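Chapitre 3 - Installer la balance de cuisine Trundico et régler la tare

Bon, la balance est sortie du carton, les piles sont dedans (sinon retournez au chapitre 2, je vous attends). On passe à l'étape que tout le monde veut sauter et que j'ai sautée moi aussi la première fois : la mise à niveau et l'étalonnage. Comptez le temps d'un café. J'ai écrit ces pages pour le modèle à plateau rond, celui que la boutique Dodari vend en ligne. Le modèle carré a les mêmes touches, mais le bouton UNIT est à gauche.

3.1 Choisir l'emplacement

1. Posez la balance sur une surface dure et plane. Pas de nappe, pas de torchon, pas de set de table matelassé.

2. Éloignez-la de la plaque à induction. La mienne était posée juste à côté et affichait des chiffres qui dansaient tout seuls, j'ai cru que je perdais la tête.

3. Appuyez doucement sur chaque bord du plateau. Si ça bascule, dévissez un peu le pied du côté qui descend, puis recommencez.

Note : les pieds se vissent à l'envers de ce qu'on attend. Vers la gauche, ils rentrent. Je me trompe encore une fois sur deux.

3.2 Allumer et choisir l'unité

4. Appuyez une fois sur ON et ne touchez plus à rien jusqu'à l'affichage du zéro.

5. Appuyez sur UNIT pour faire défiler g, ml, oz et lb. Le réglage reste en mémoire, même après un changement de piles.

Attention : l'unité ml est calculée pour de l'eau. Pour l'huile ou le miel, restez en grammes, sinon votre vinaigrette va être bizarre.

3.3 Étalonner

6. Plateau vide, maintenez TARE enfoncé jusqu'à ce que CAL apparaisse, puis relâchez.

7. L'écran affiche un nombre interne. Chez moi c'était 2 229 au premier essai et 2 026 après avoir remis les pieds à niveau. Ce n'est pas un poids, vous n'avez rien à en faire, mais je le note quand même au dos de la notice - ça m'a servi le jour où j'ai écrit au service après-vente de Bridville, qui me l'a demandé tout de suite.

8. Posez le poids d'étalonnage fourni bien au centre. Attendez PASS. Si vous lisez FAIL, retirez le poids, éteignez et reprenez à l'étape 6.

Attention : ne remplacez pas le poids par un paquet de farine ou de sucre. L'emballage pèse aussi quelque chose, et vous allez décaler toutes vos mesures.

3.4 Utiliser la tare

9. Posez votre récipient vide. Mon saladier habituel fait 558 g, ce qui me permet de vérifier d'un coup d'œil que tout va bien.

10. Appuyez brièvement sur TARE. L'écran revient à zéro.

11. Versez le premier ingrédient, lisez, appuyez de nouveau sur TARE, puis passez au suivant. Et ainsi de suite jusqu'à la fin de la recette !

12. Quand vous retirez le récipient, un nombre négatif s'affiche. C'est normal : appuyez sur TARE pour repartir de zéro.

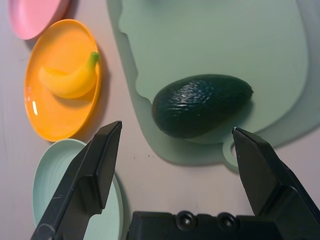 Faut-il refaire l'étalonnage à chaque changement de piles ?

Le réglage est conservé quand les piles sont retirées, donc vous pouvez les changer tranquillement. Refaites-le si vous déménagez la balance dans une autre pièce, si elle est tombée ou si le zéro ne tient plus.

3.5 Nettoyer et ranger

13. Éteignez, soulevez le plateau et lavez-le à la main. Le socle, lui, se passe à l'éponge à peine humide, jamais sous le robinet.

14. Séchez bien le plateau avant de le remettre. Une goutte coincée dessous suffit à fausser les petites pesées.

15. Rangez la balance à plat, sans rien empiler dessus. J'avais pris l'habitude d'y laisser une cocotte Tshabalala - mauvaise idée, le capteur n'a pas aimé et il a fallu tout reprendre depuis l'étape 6.

Note : si l'écran affiche LO, les piles sont faibles. Les deux se changent en même temps, voir le schéma du chapitre 2.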